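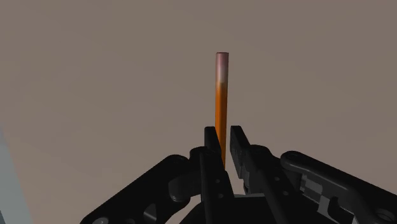

Figure 1. Simulated gripper with a slender rod held upright between the fingers.

Handout 8: Estimating the pose of a grasped rod in simulation
Course notes, Tormod Strand
Revised 05/03/2019

1. The problem

A policy that places or inserts an object needs to know where the object is relative to the fingers. For most of the course so far we have assumed this transform to be fixed once the grasp closes. With thin objects the assumption is poor. A rod between two flat pads can rotate about the axis that joins the pads, and it can slide along its own length. Both motions leave the finger opening almost unchanged, so the joint encoder says very little about them.

We write the in-hand state of the rod as (s, a), where s is the distance from the pad center to the upper tip, measured along the rod, and a is the tilt of the rod in the pad plane. Rotation of the rod about its own axis is left out. For a round rod of one color the camera cannot observe it, and for the tasks in this course it does not matter.

2. What the wrist camera gives

A view from close to the fingers, as in Figure 1, has two useful properties. The fingers stay in nearly the same part of every image, so they can be masked once per gripper opening. The background is often plain, and the rod edges are then easy to find. Tilt comes from the direction of the two long edges. Slide comes from the tip, if the tip is in view.

A change of color along the rod, such as the step from pink to orange, gives a second landmark for s. If its distance from the tip is known in advance, the two measurements can be checked against each other. A color step with a soft transition should be located by its midpoint; fitting a sharp edge to a gradual blend biases the estimate toward whichever color is more saturated.

Depth along the optical axis is weak. The apparent width of a thin rod covers only a few pixels, and an error of one pixel changes the inferred distance a great deal. Use the known pad geometry to fix depth instead.

3. The estimator

The method in these notes is the Marlow estimator, which we use in the Rovelik simulator. It runs in this order:

Mask the fingers with the stored template for the current opening.
Extract edge points from the remaining region.
Fit a pair of nearly parallel lines and take the mean direction as a.
Search along the fitted axis for the tip and for any color step.
Combine the results with the previous state in a two-variable Kalman filter.

The process noise for s should be larger during contact than during free motion. Students often set it once and leave it, and the filter then lags when the rod is pushed up through the fingers. Switch the value on the contact flag from the wrist force signal.

4. Scene variation

The training set has 4,000 rendered grasps. The held-out set has 1,726, all with rod colors and camera offsets not used in training. The learned part of the method is small (it only rejects bad edge points), but it overfits quickly if every render has a clean background. Clutter is therefore placed on the table: blocks, bowls and small parts, along with furniture behind it. Brown sticks are the hardest case against brown surfaces, and a straight table rim can be taken for a rod edge when it runs close to the expected tilt.

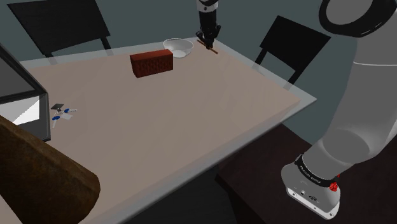 Why not estimate the rod pose from the external camera alone?
The external view covers the whole workspace, so a thin rod takes up very few pixels and the arm blocks it in many configurations. It is useful as a check on gross tilt and on the height of the lower tip above the table, but its error in s is too large for insertion.

5. Results and known failures

On the held-out set, tilt error is low in free motion and grows with contact, mainly from the lag described in section 3. Slide error depends almost entirely on tip visibility. When the tip leaves the image and there is no color step, s is unobservable and the filter simply carries its last value forward with growing variance. This is correct behavior — do not clip the variance to make the plots look better.

A second failure is a flip between the rod edge and the inner edge of a finger. It occurs when the gap between pad and rod is narrow and the template is off by 2 pixels or more. The Hoàng variant adds a penalty on lines parallel to the stored pad edge. It reduces flips but also penalizes a perfectly upright rod, so the penalty weight has to stay small.

6. Exercises

Derive the Jacobian of the tip position in the image with respect to (s, a) for a pinhole camera fixed to the wrist. State where it loses rank.

Rerun the filter with constant process noise and plot s through one contact episode. Mark the contact interval on the time axis.

Replace the tip measurement with the color step only. Report the change in slide error separately for grasps with the tip in view and grasps without it.

Submit code and plots through Jondavico. The August reading list has the background material on line fitting and on switching noise models.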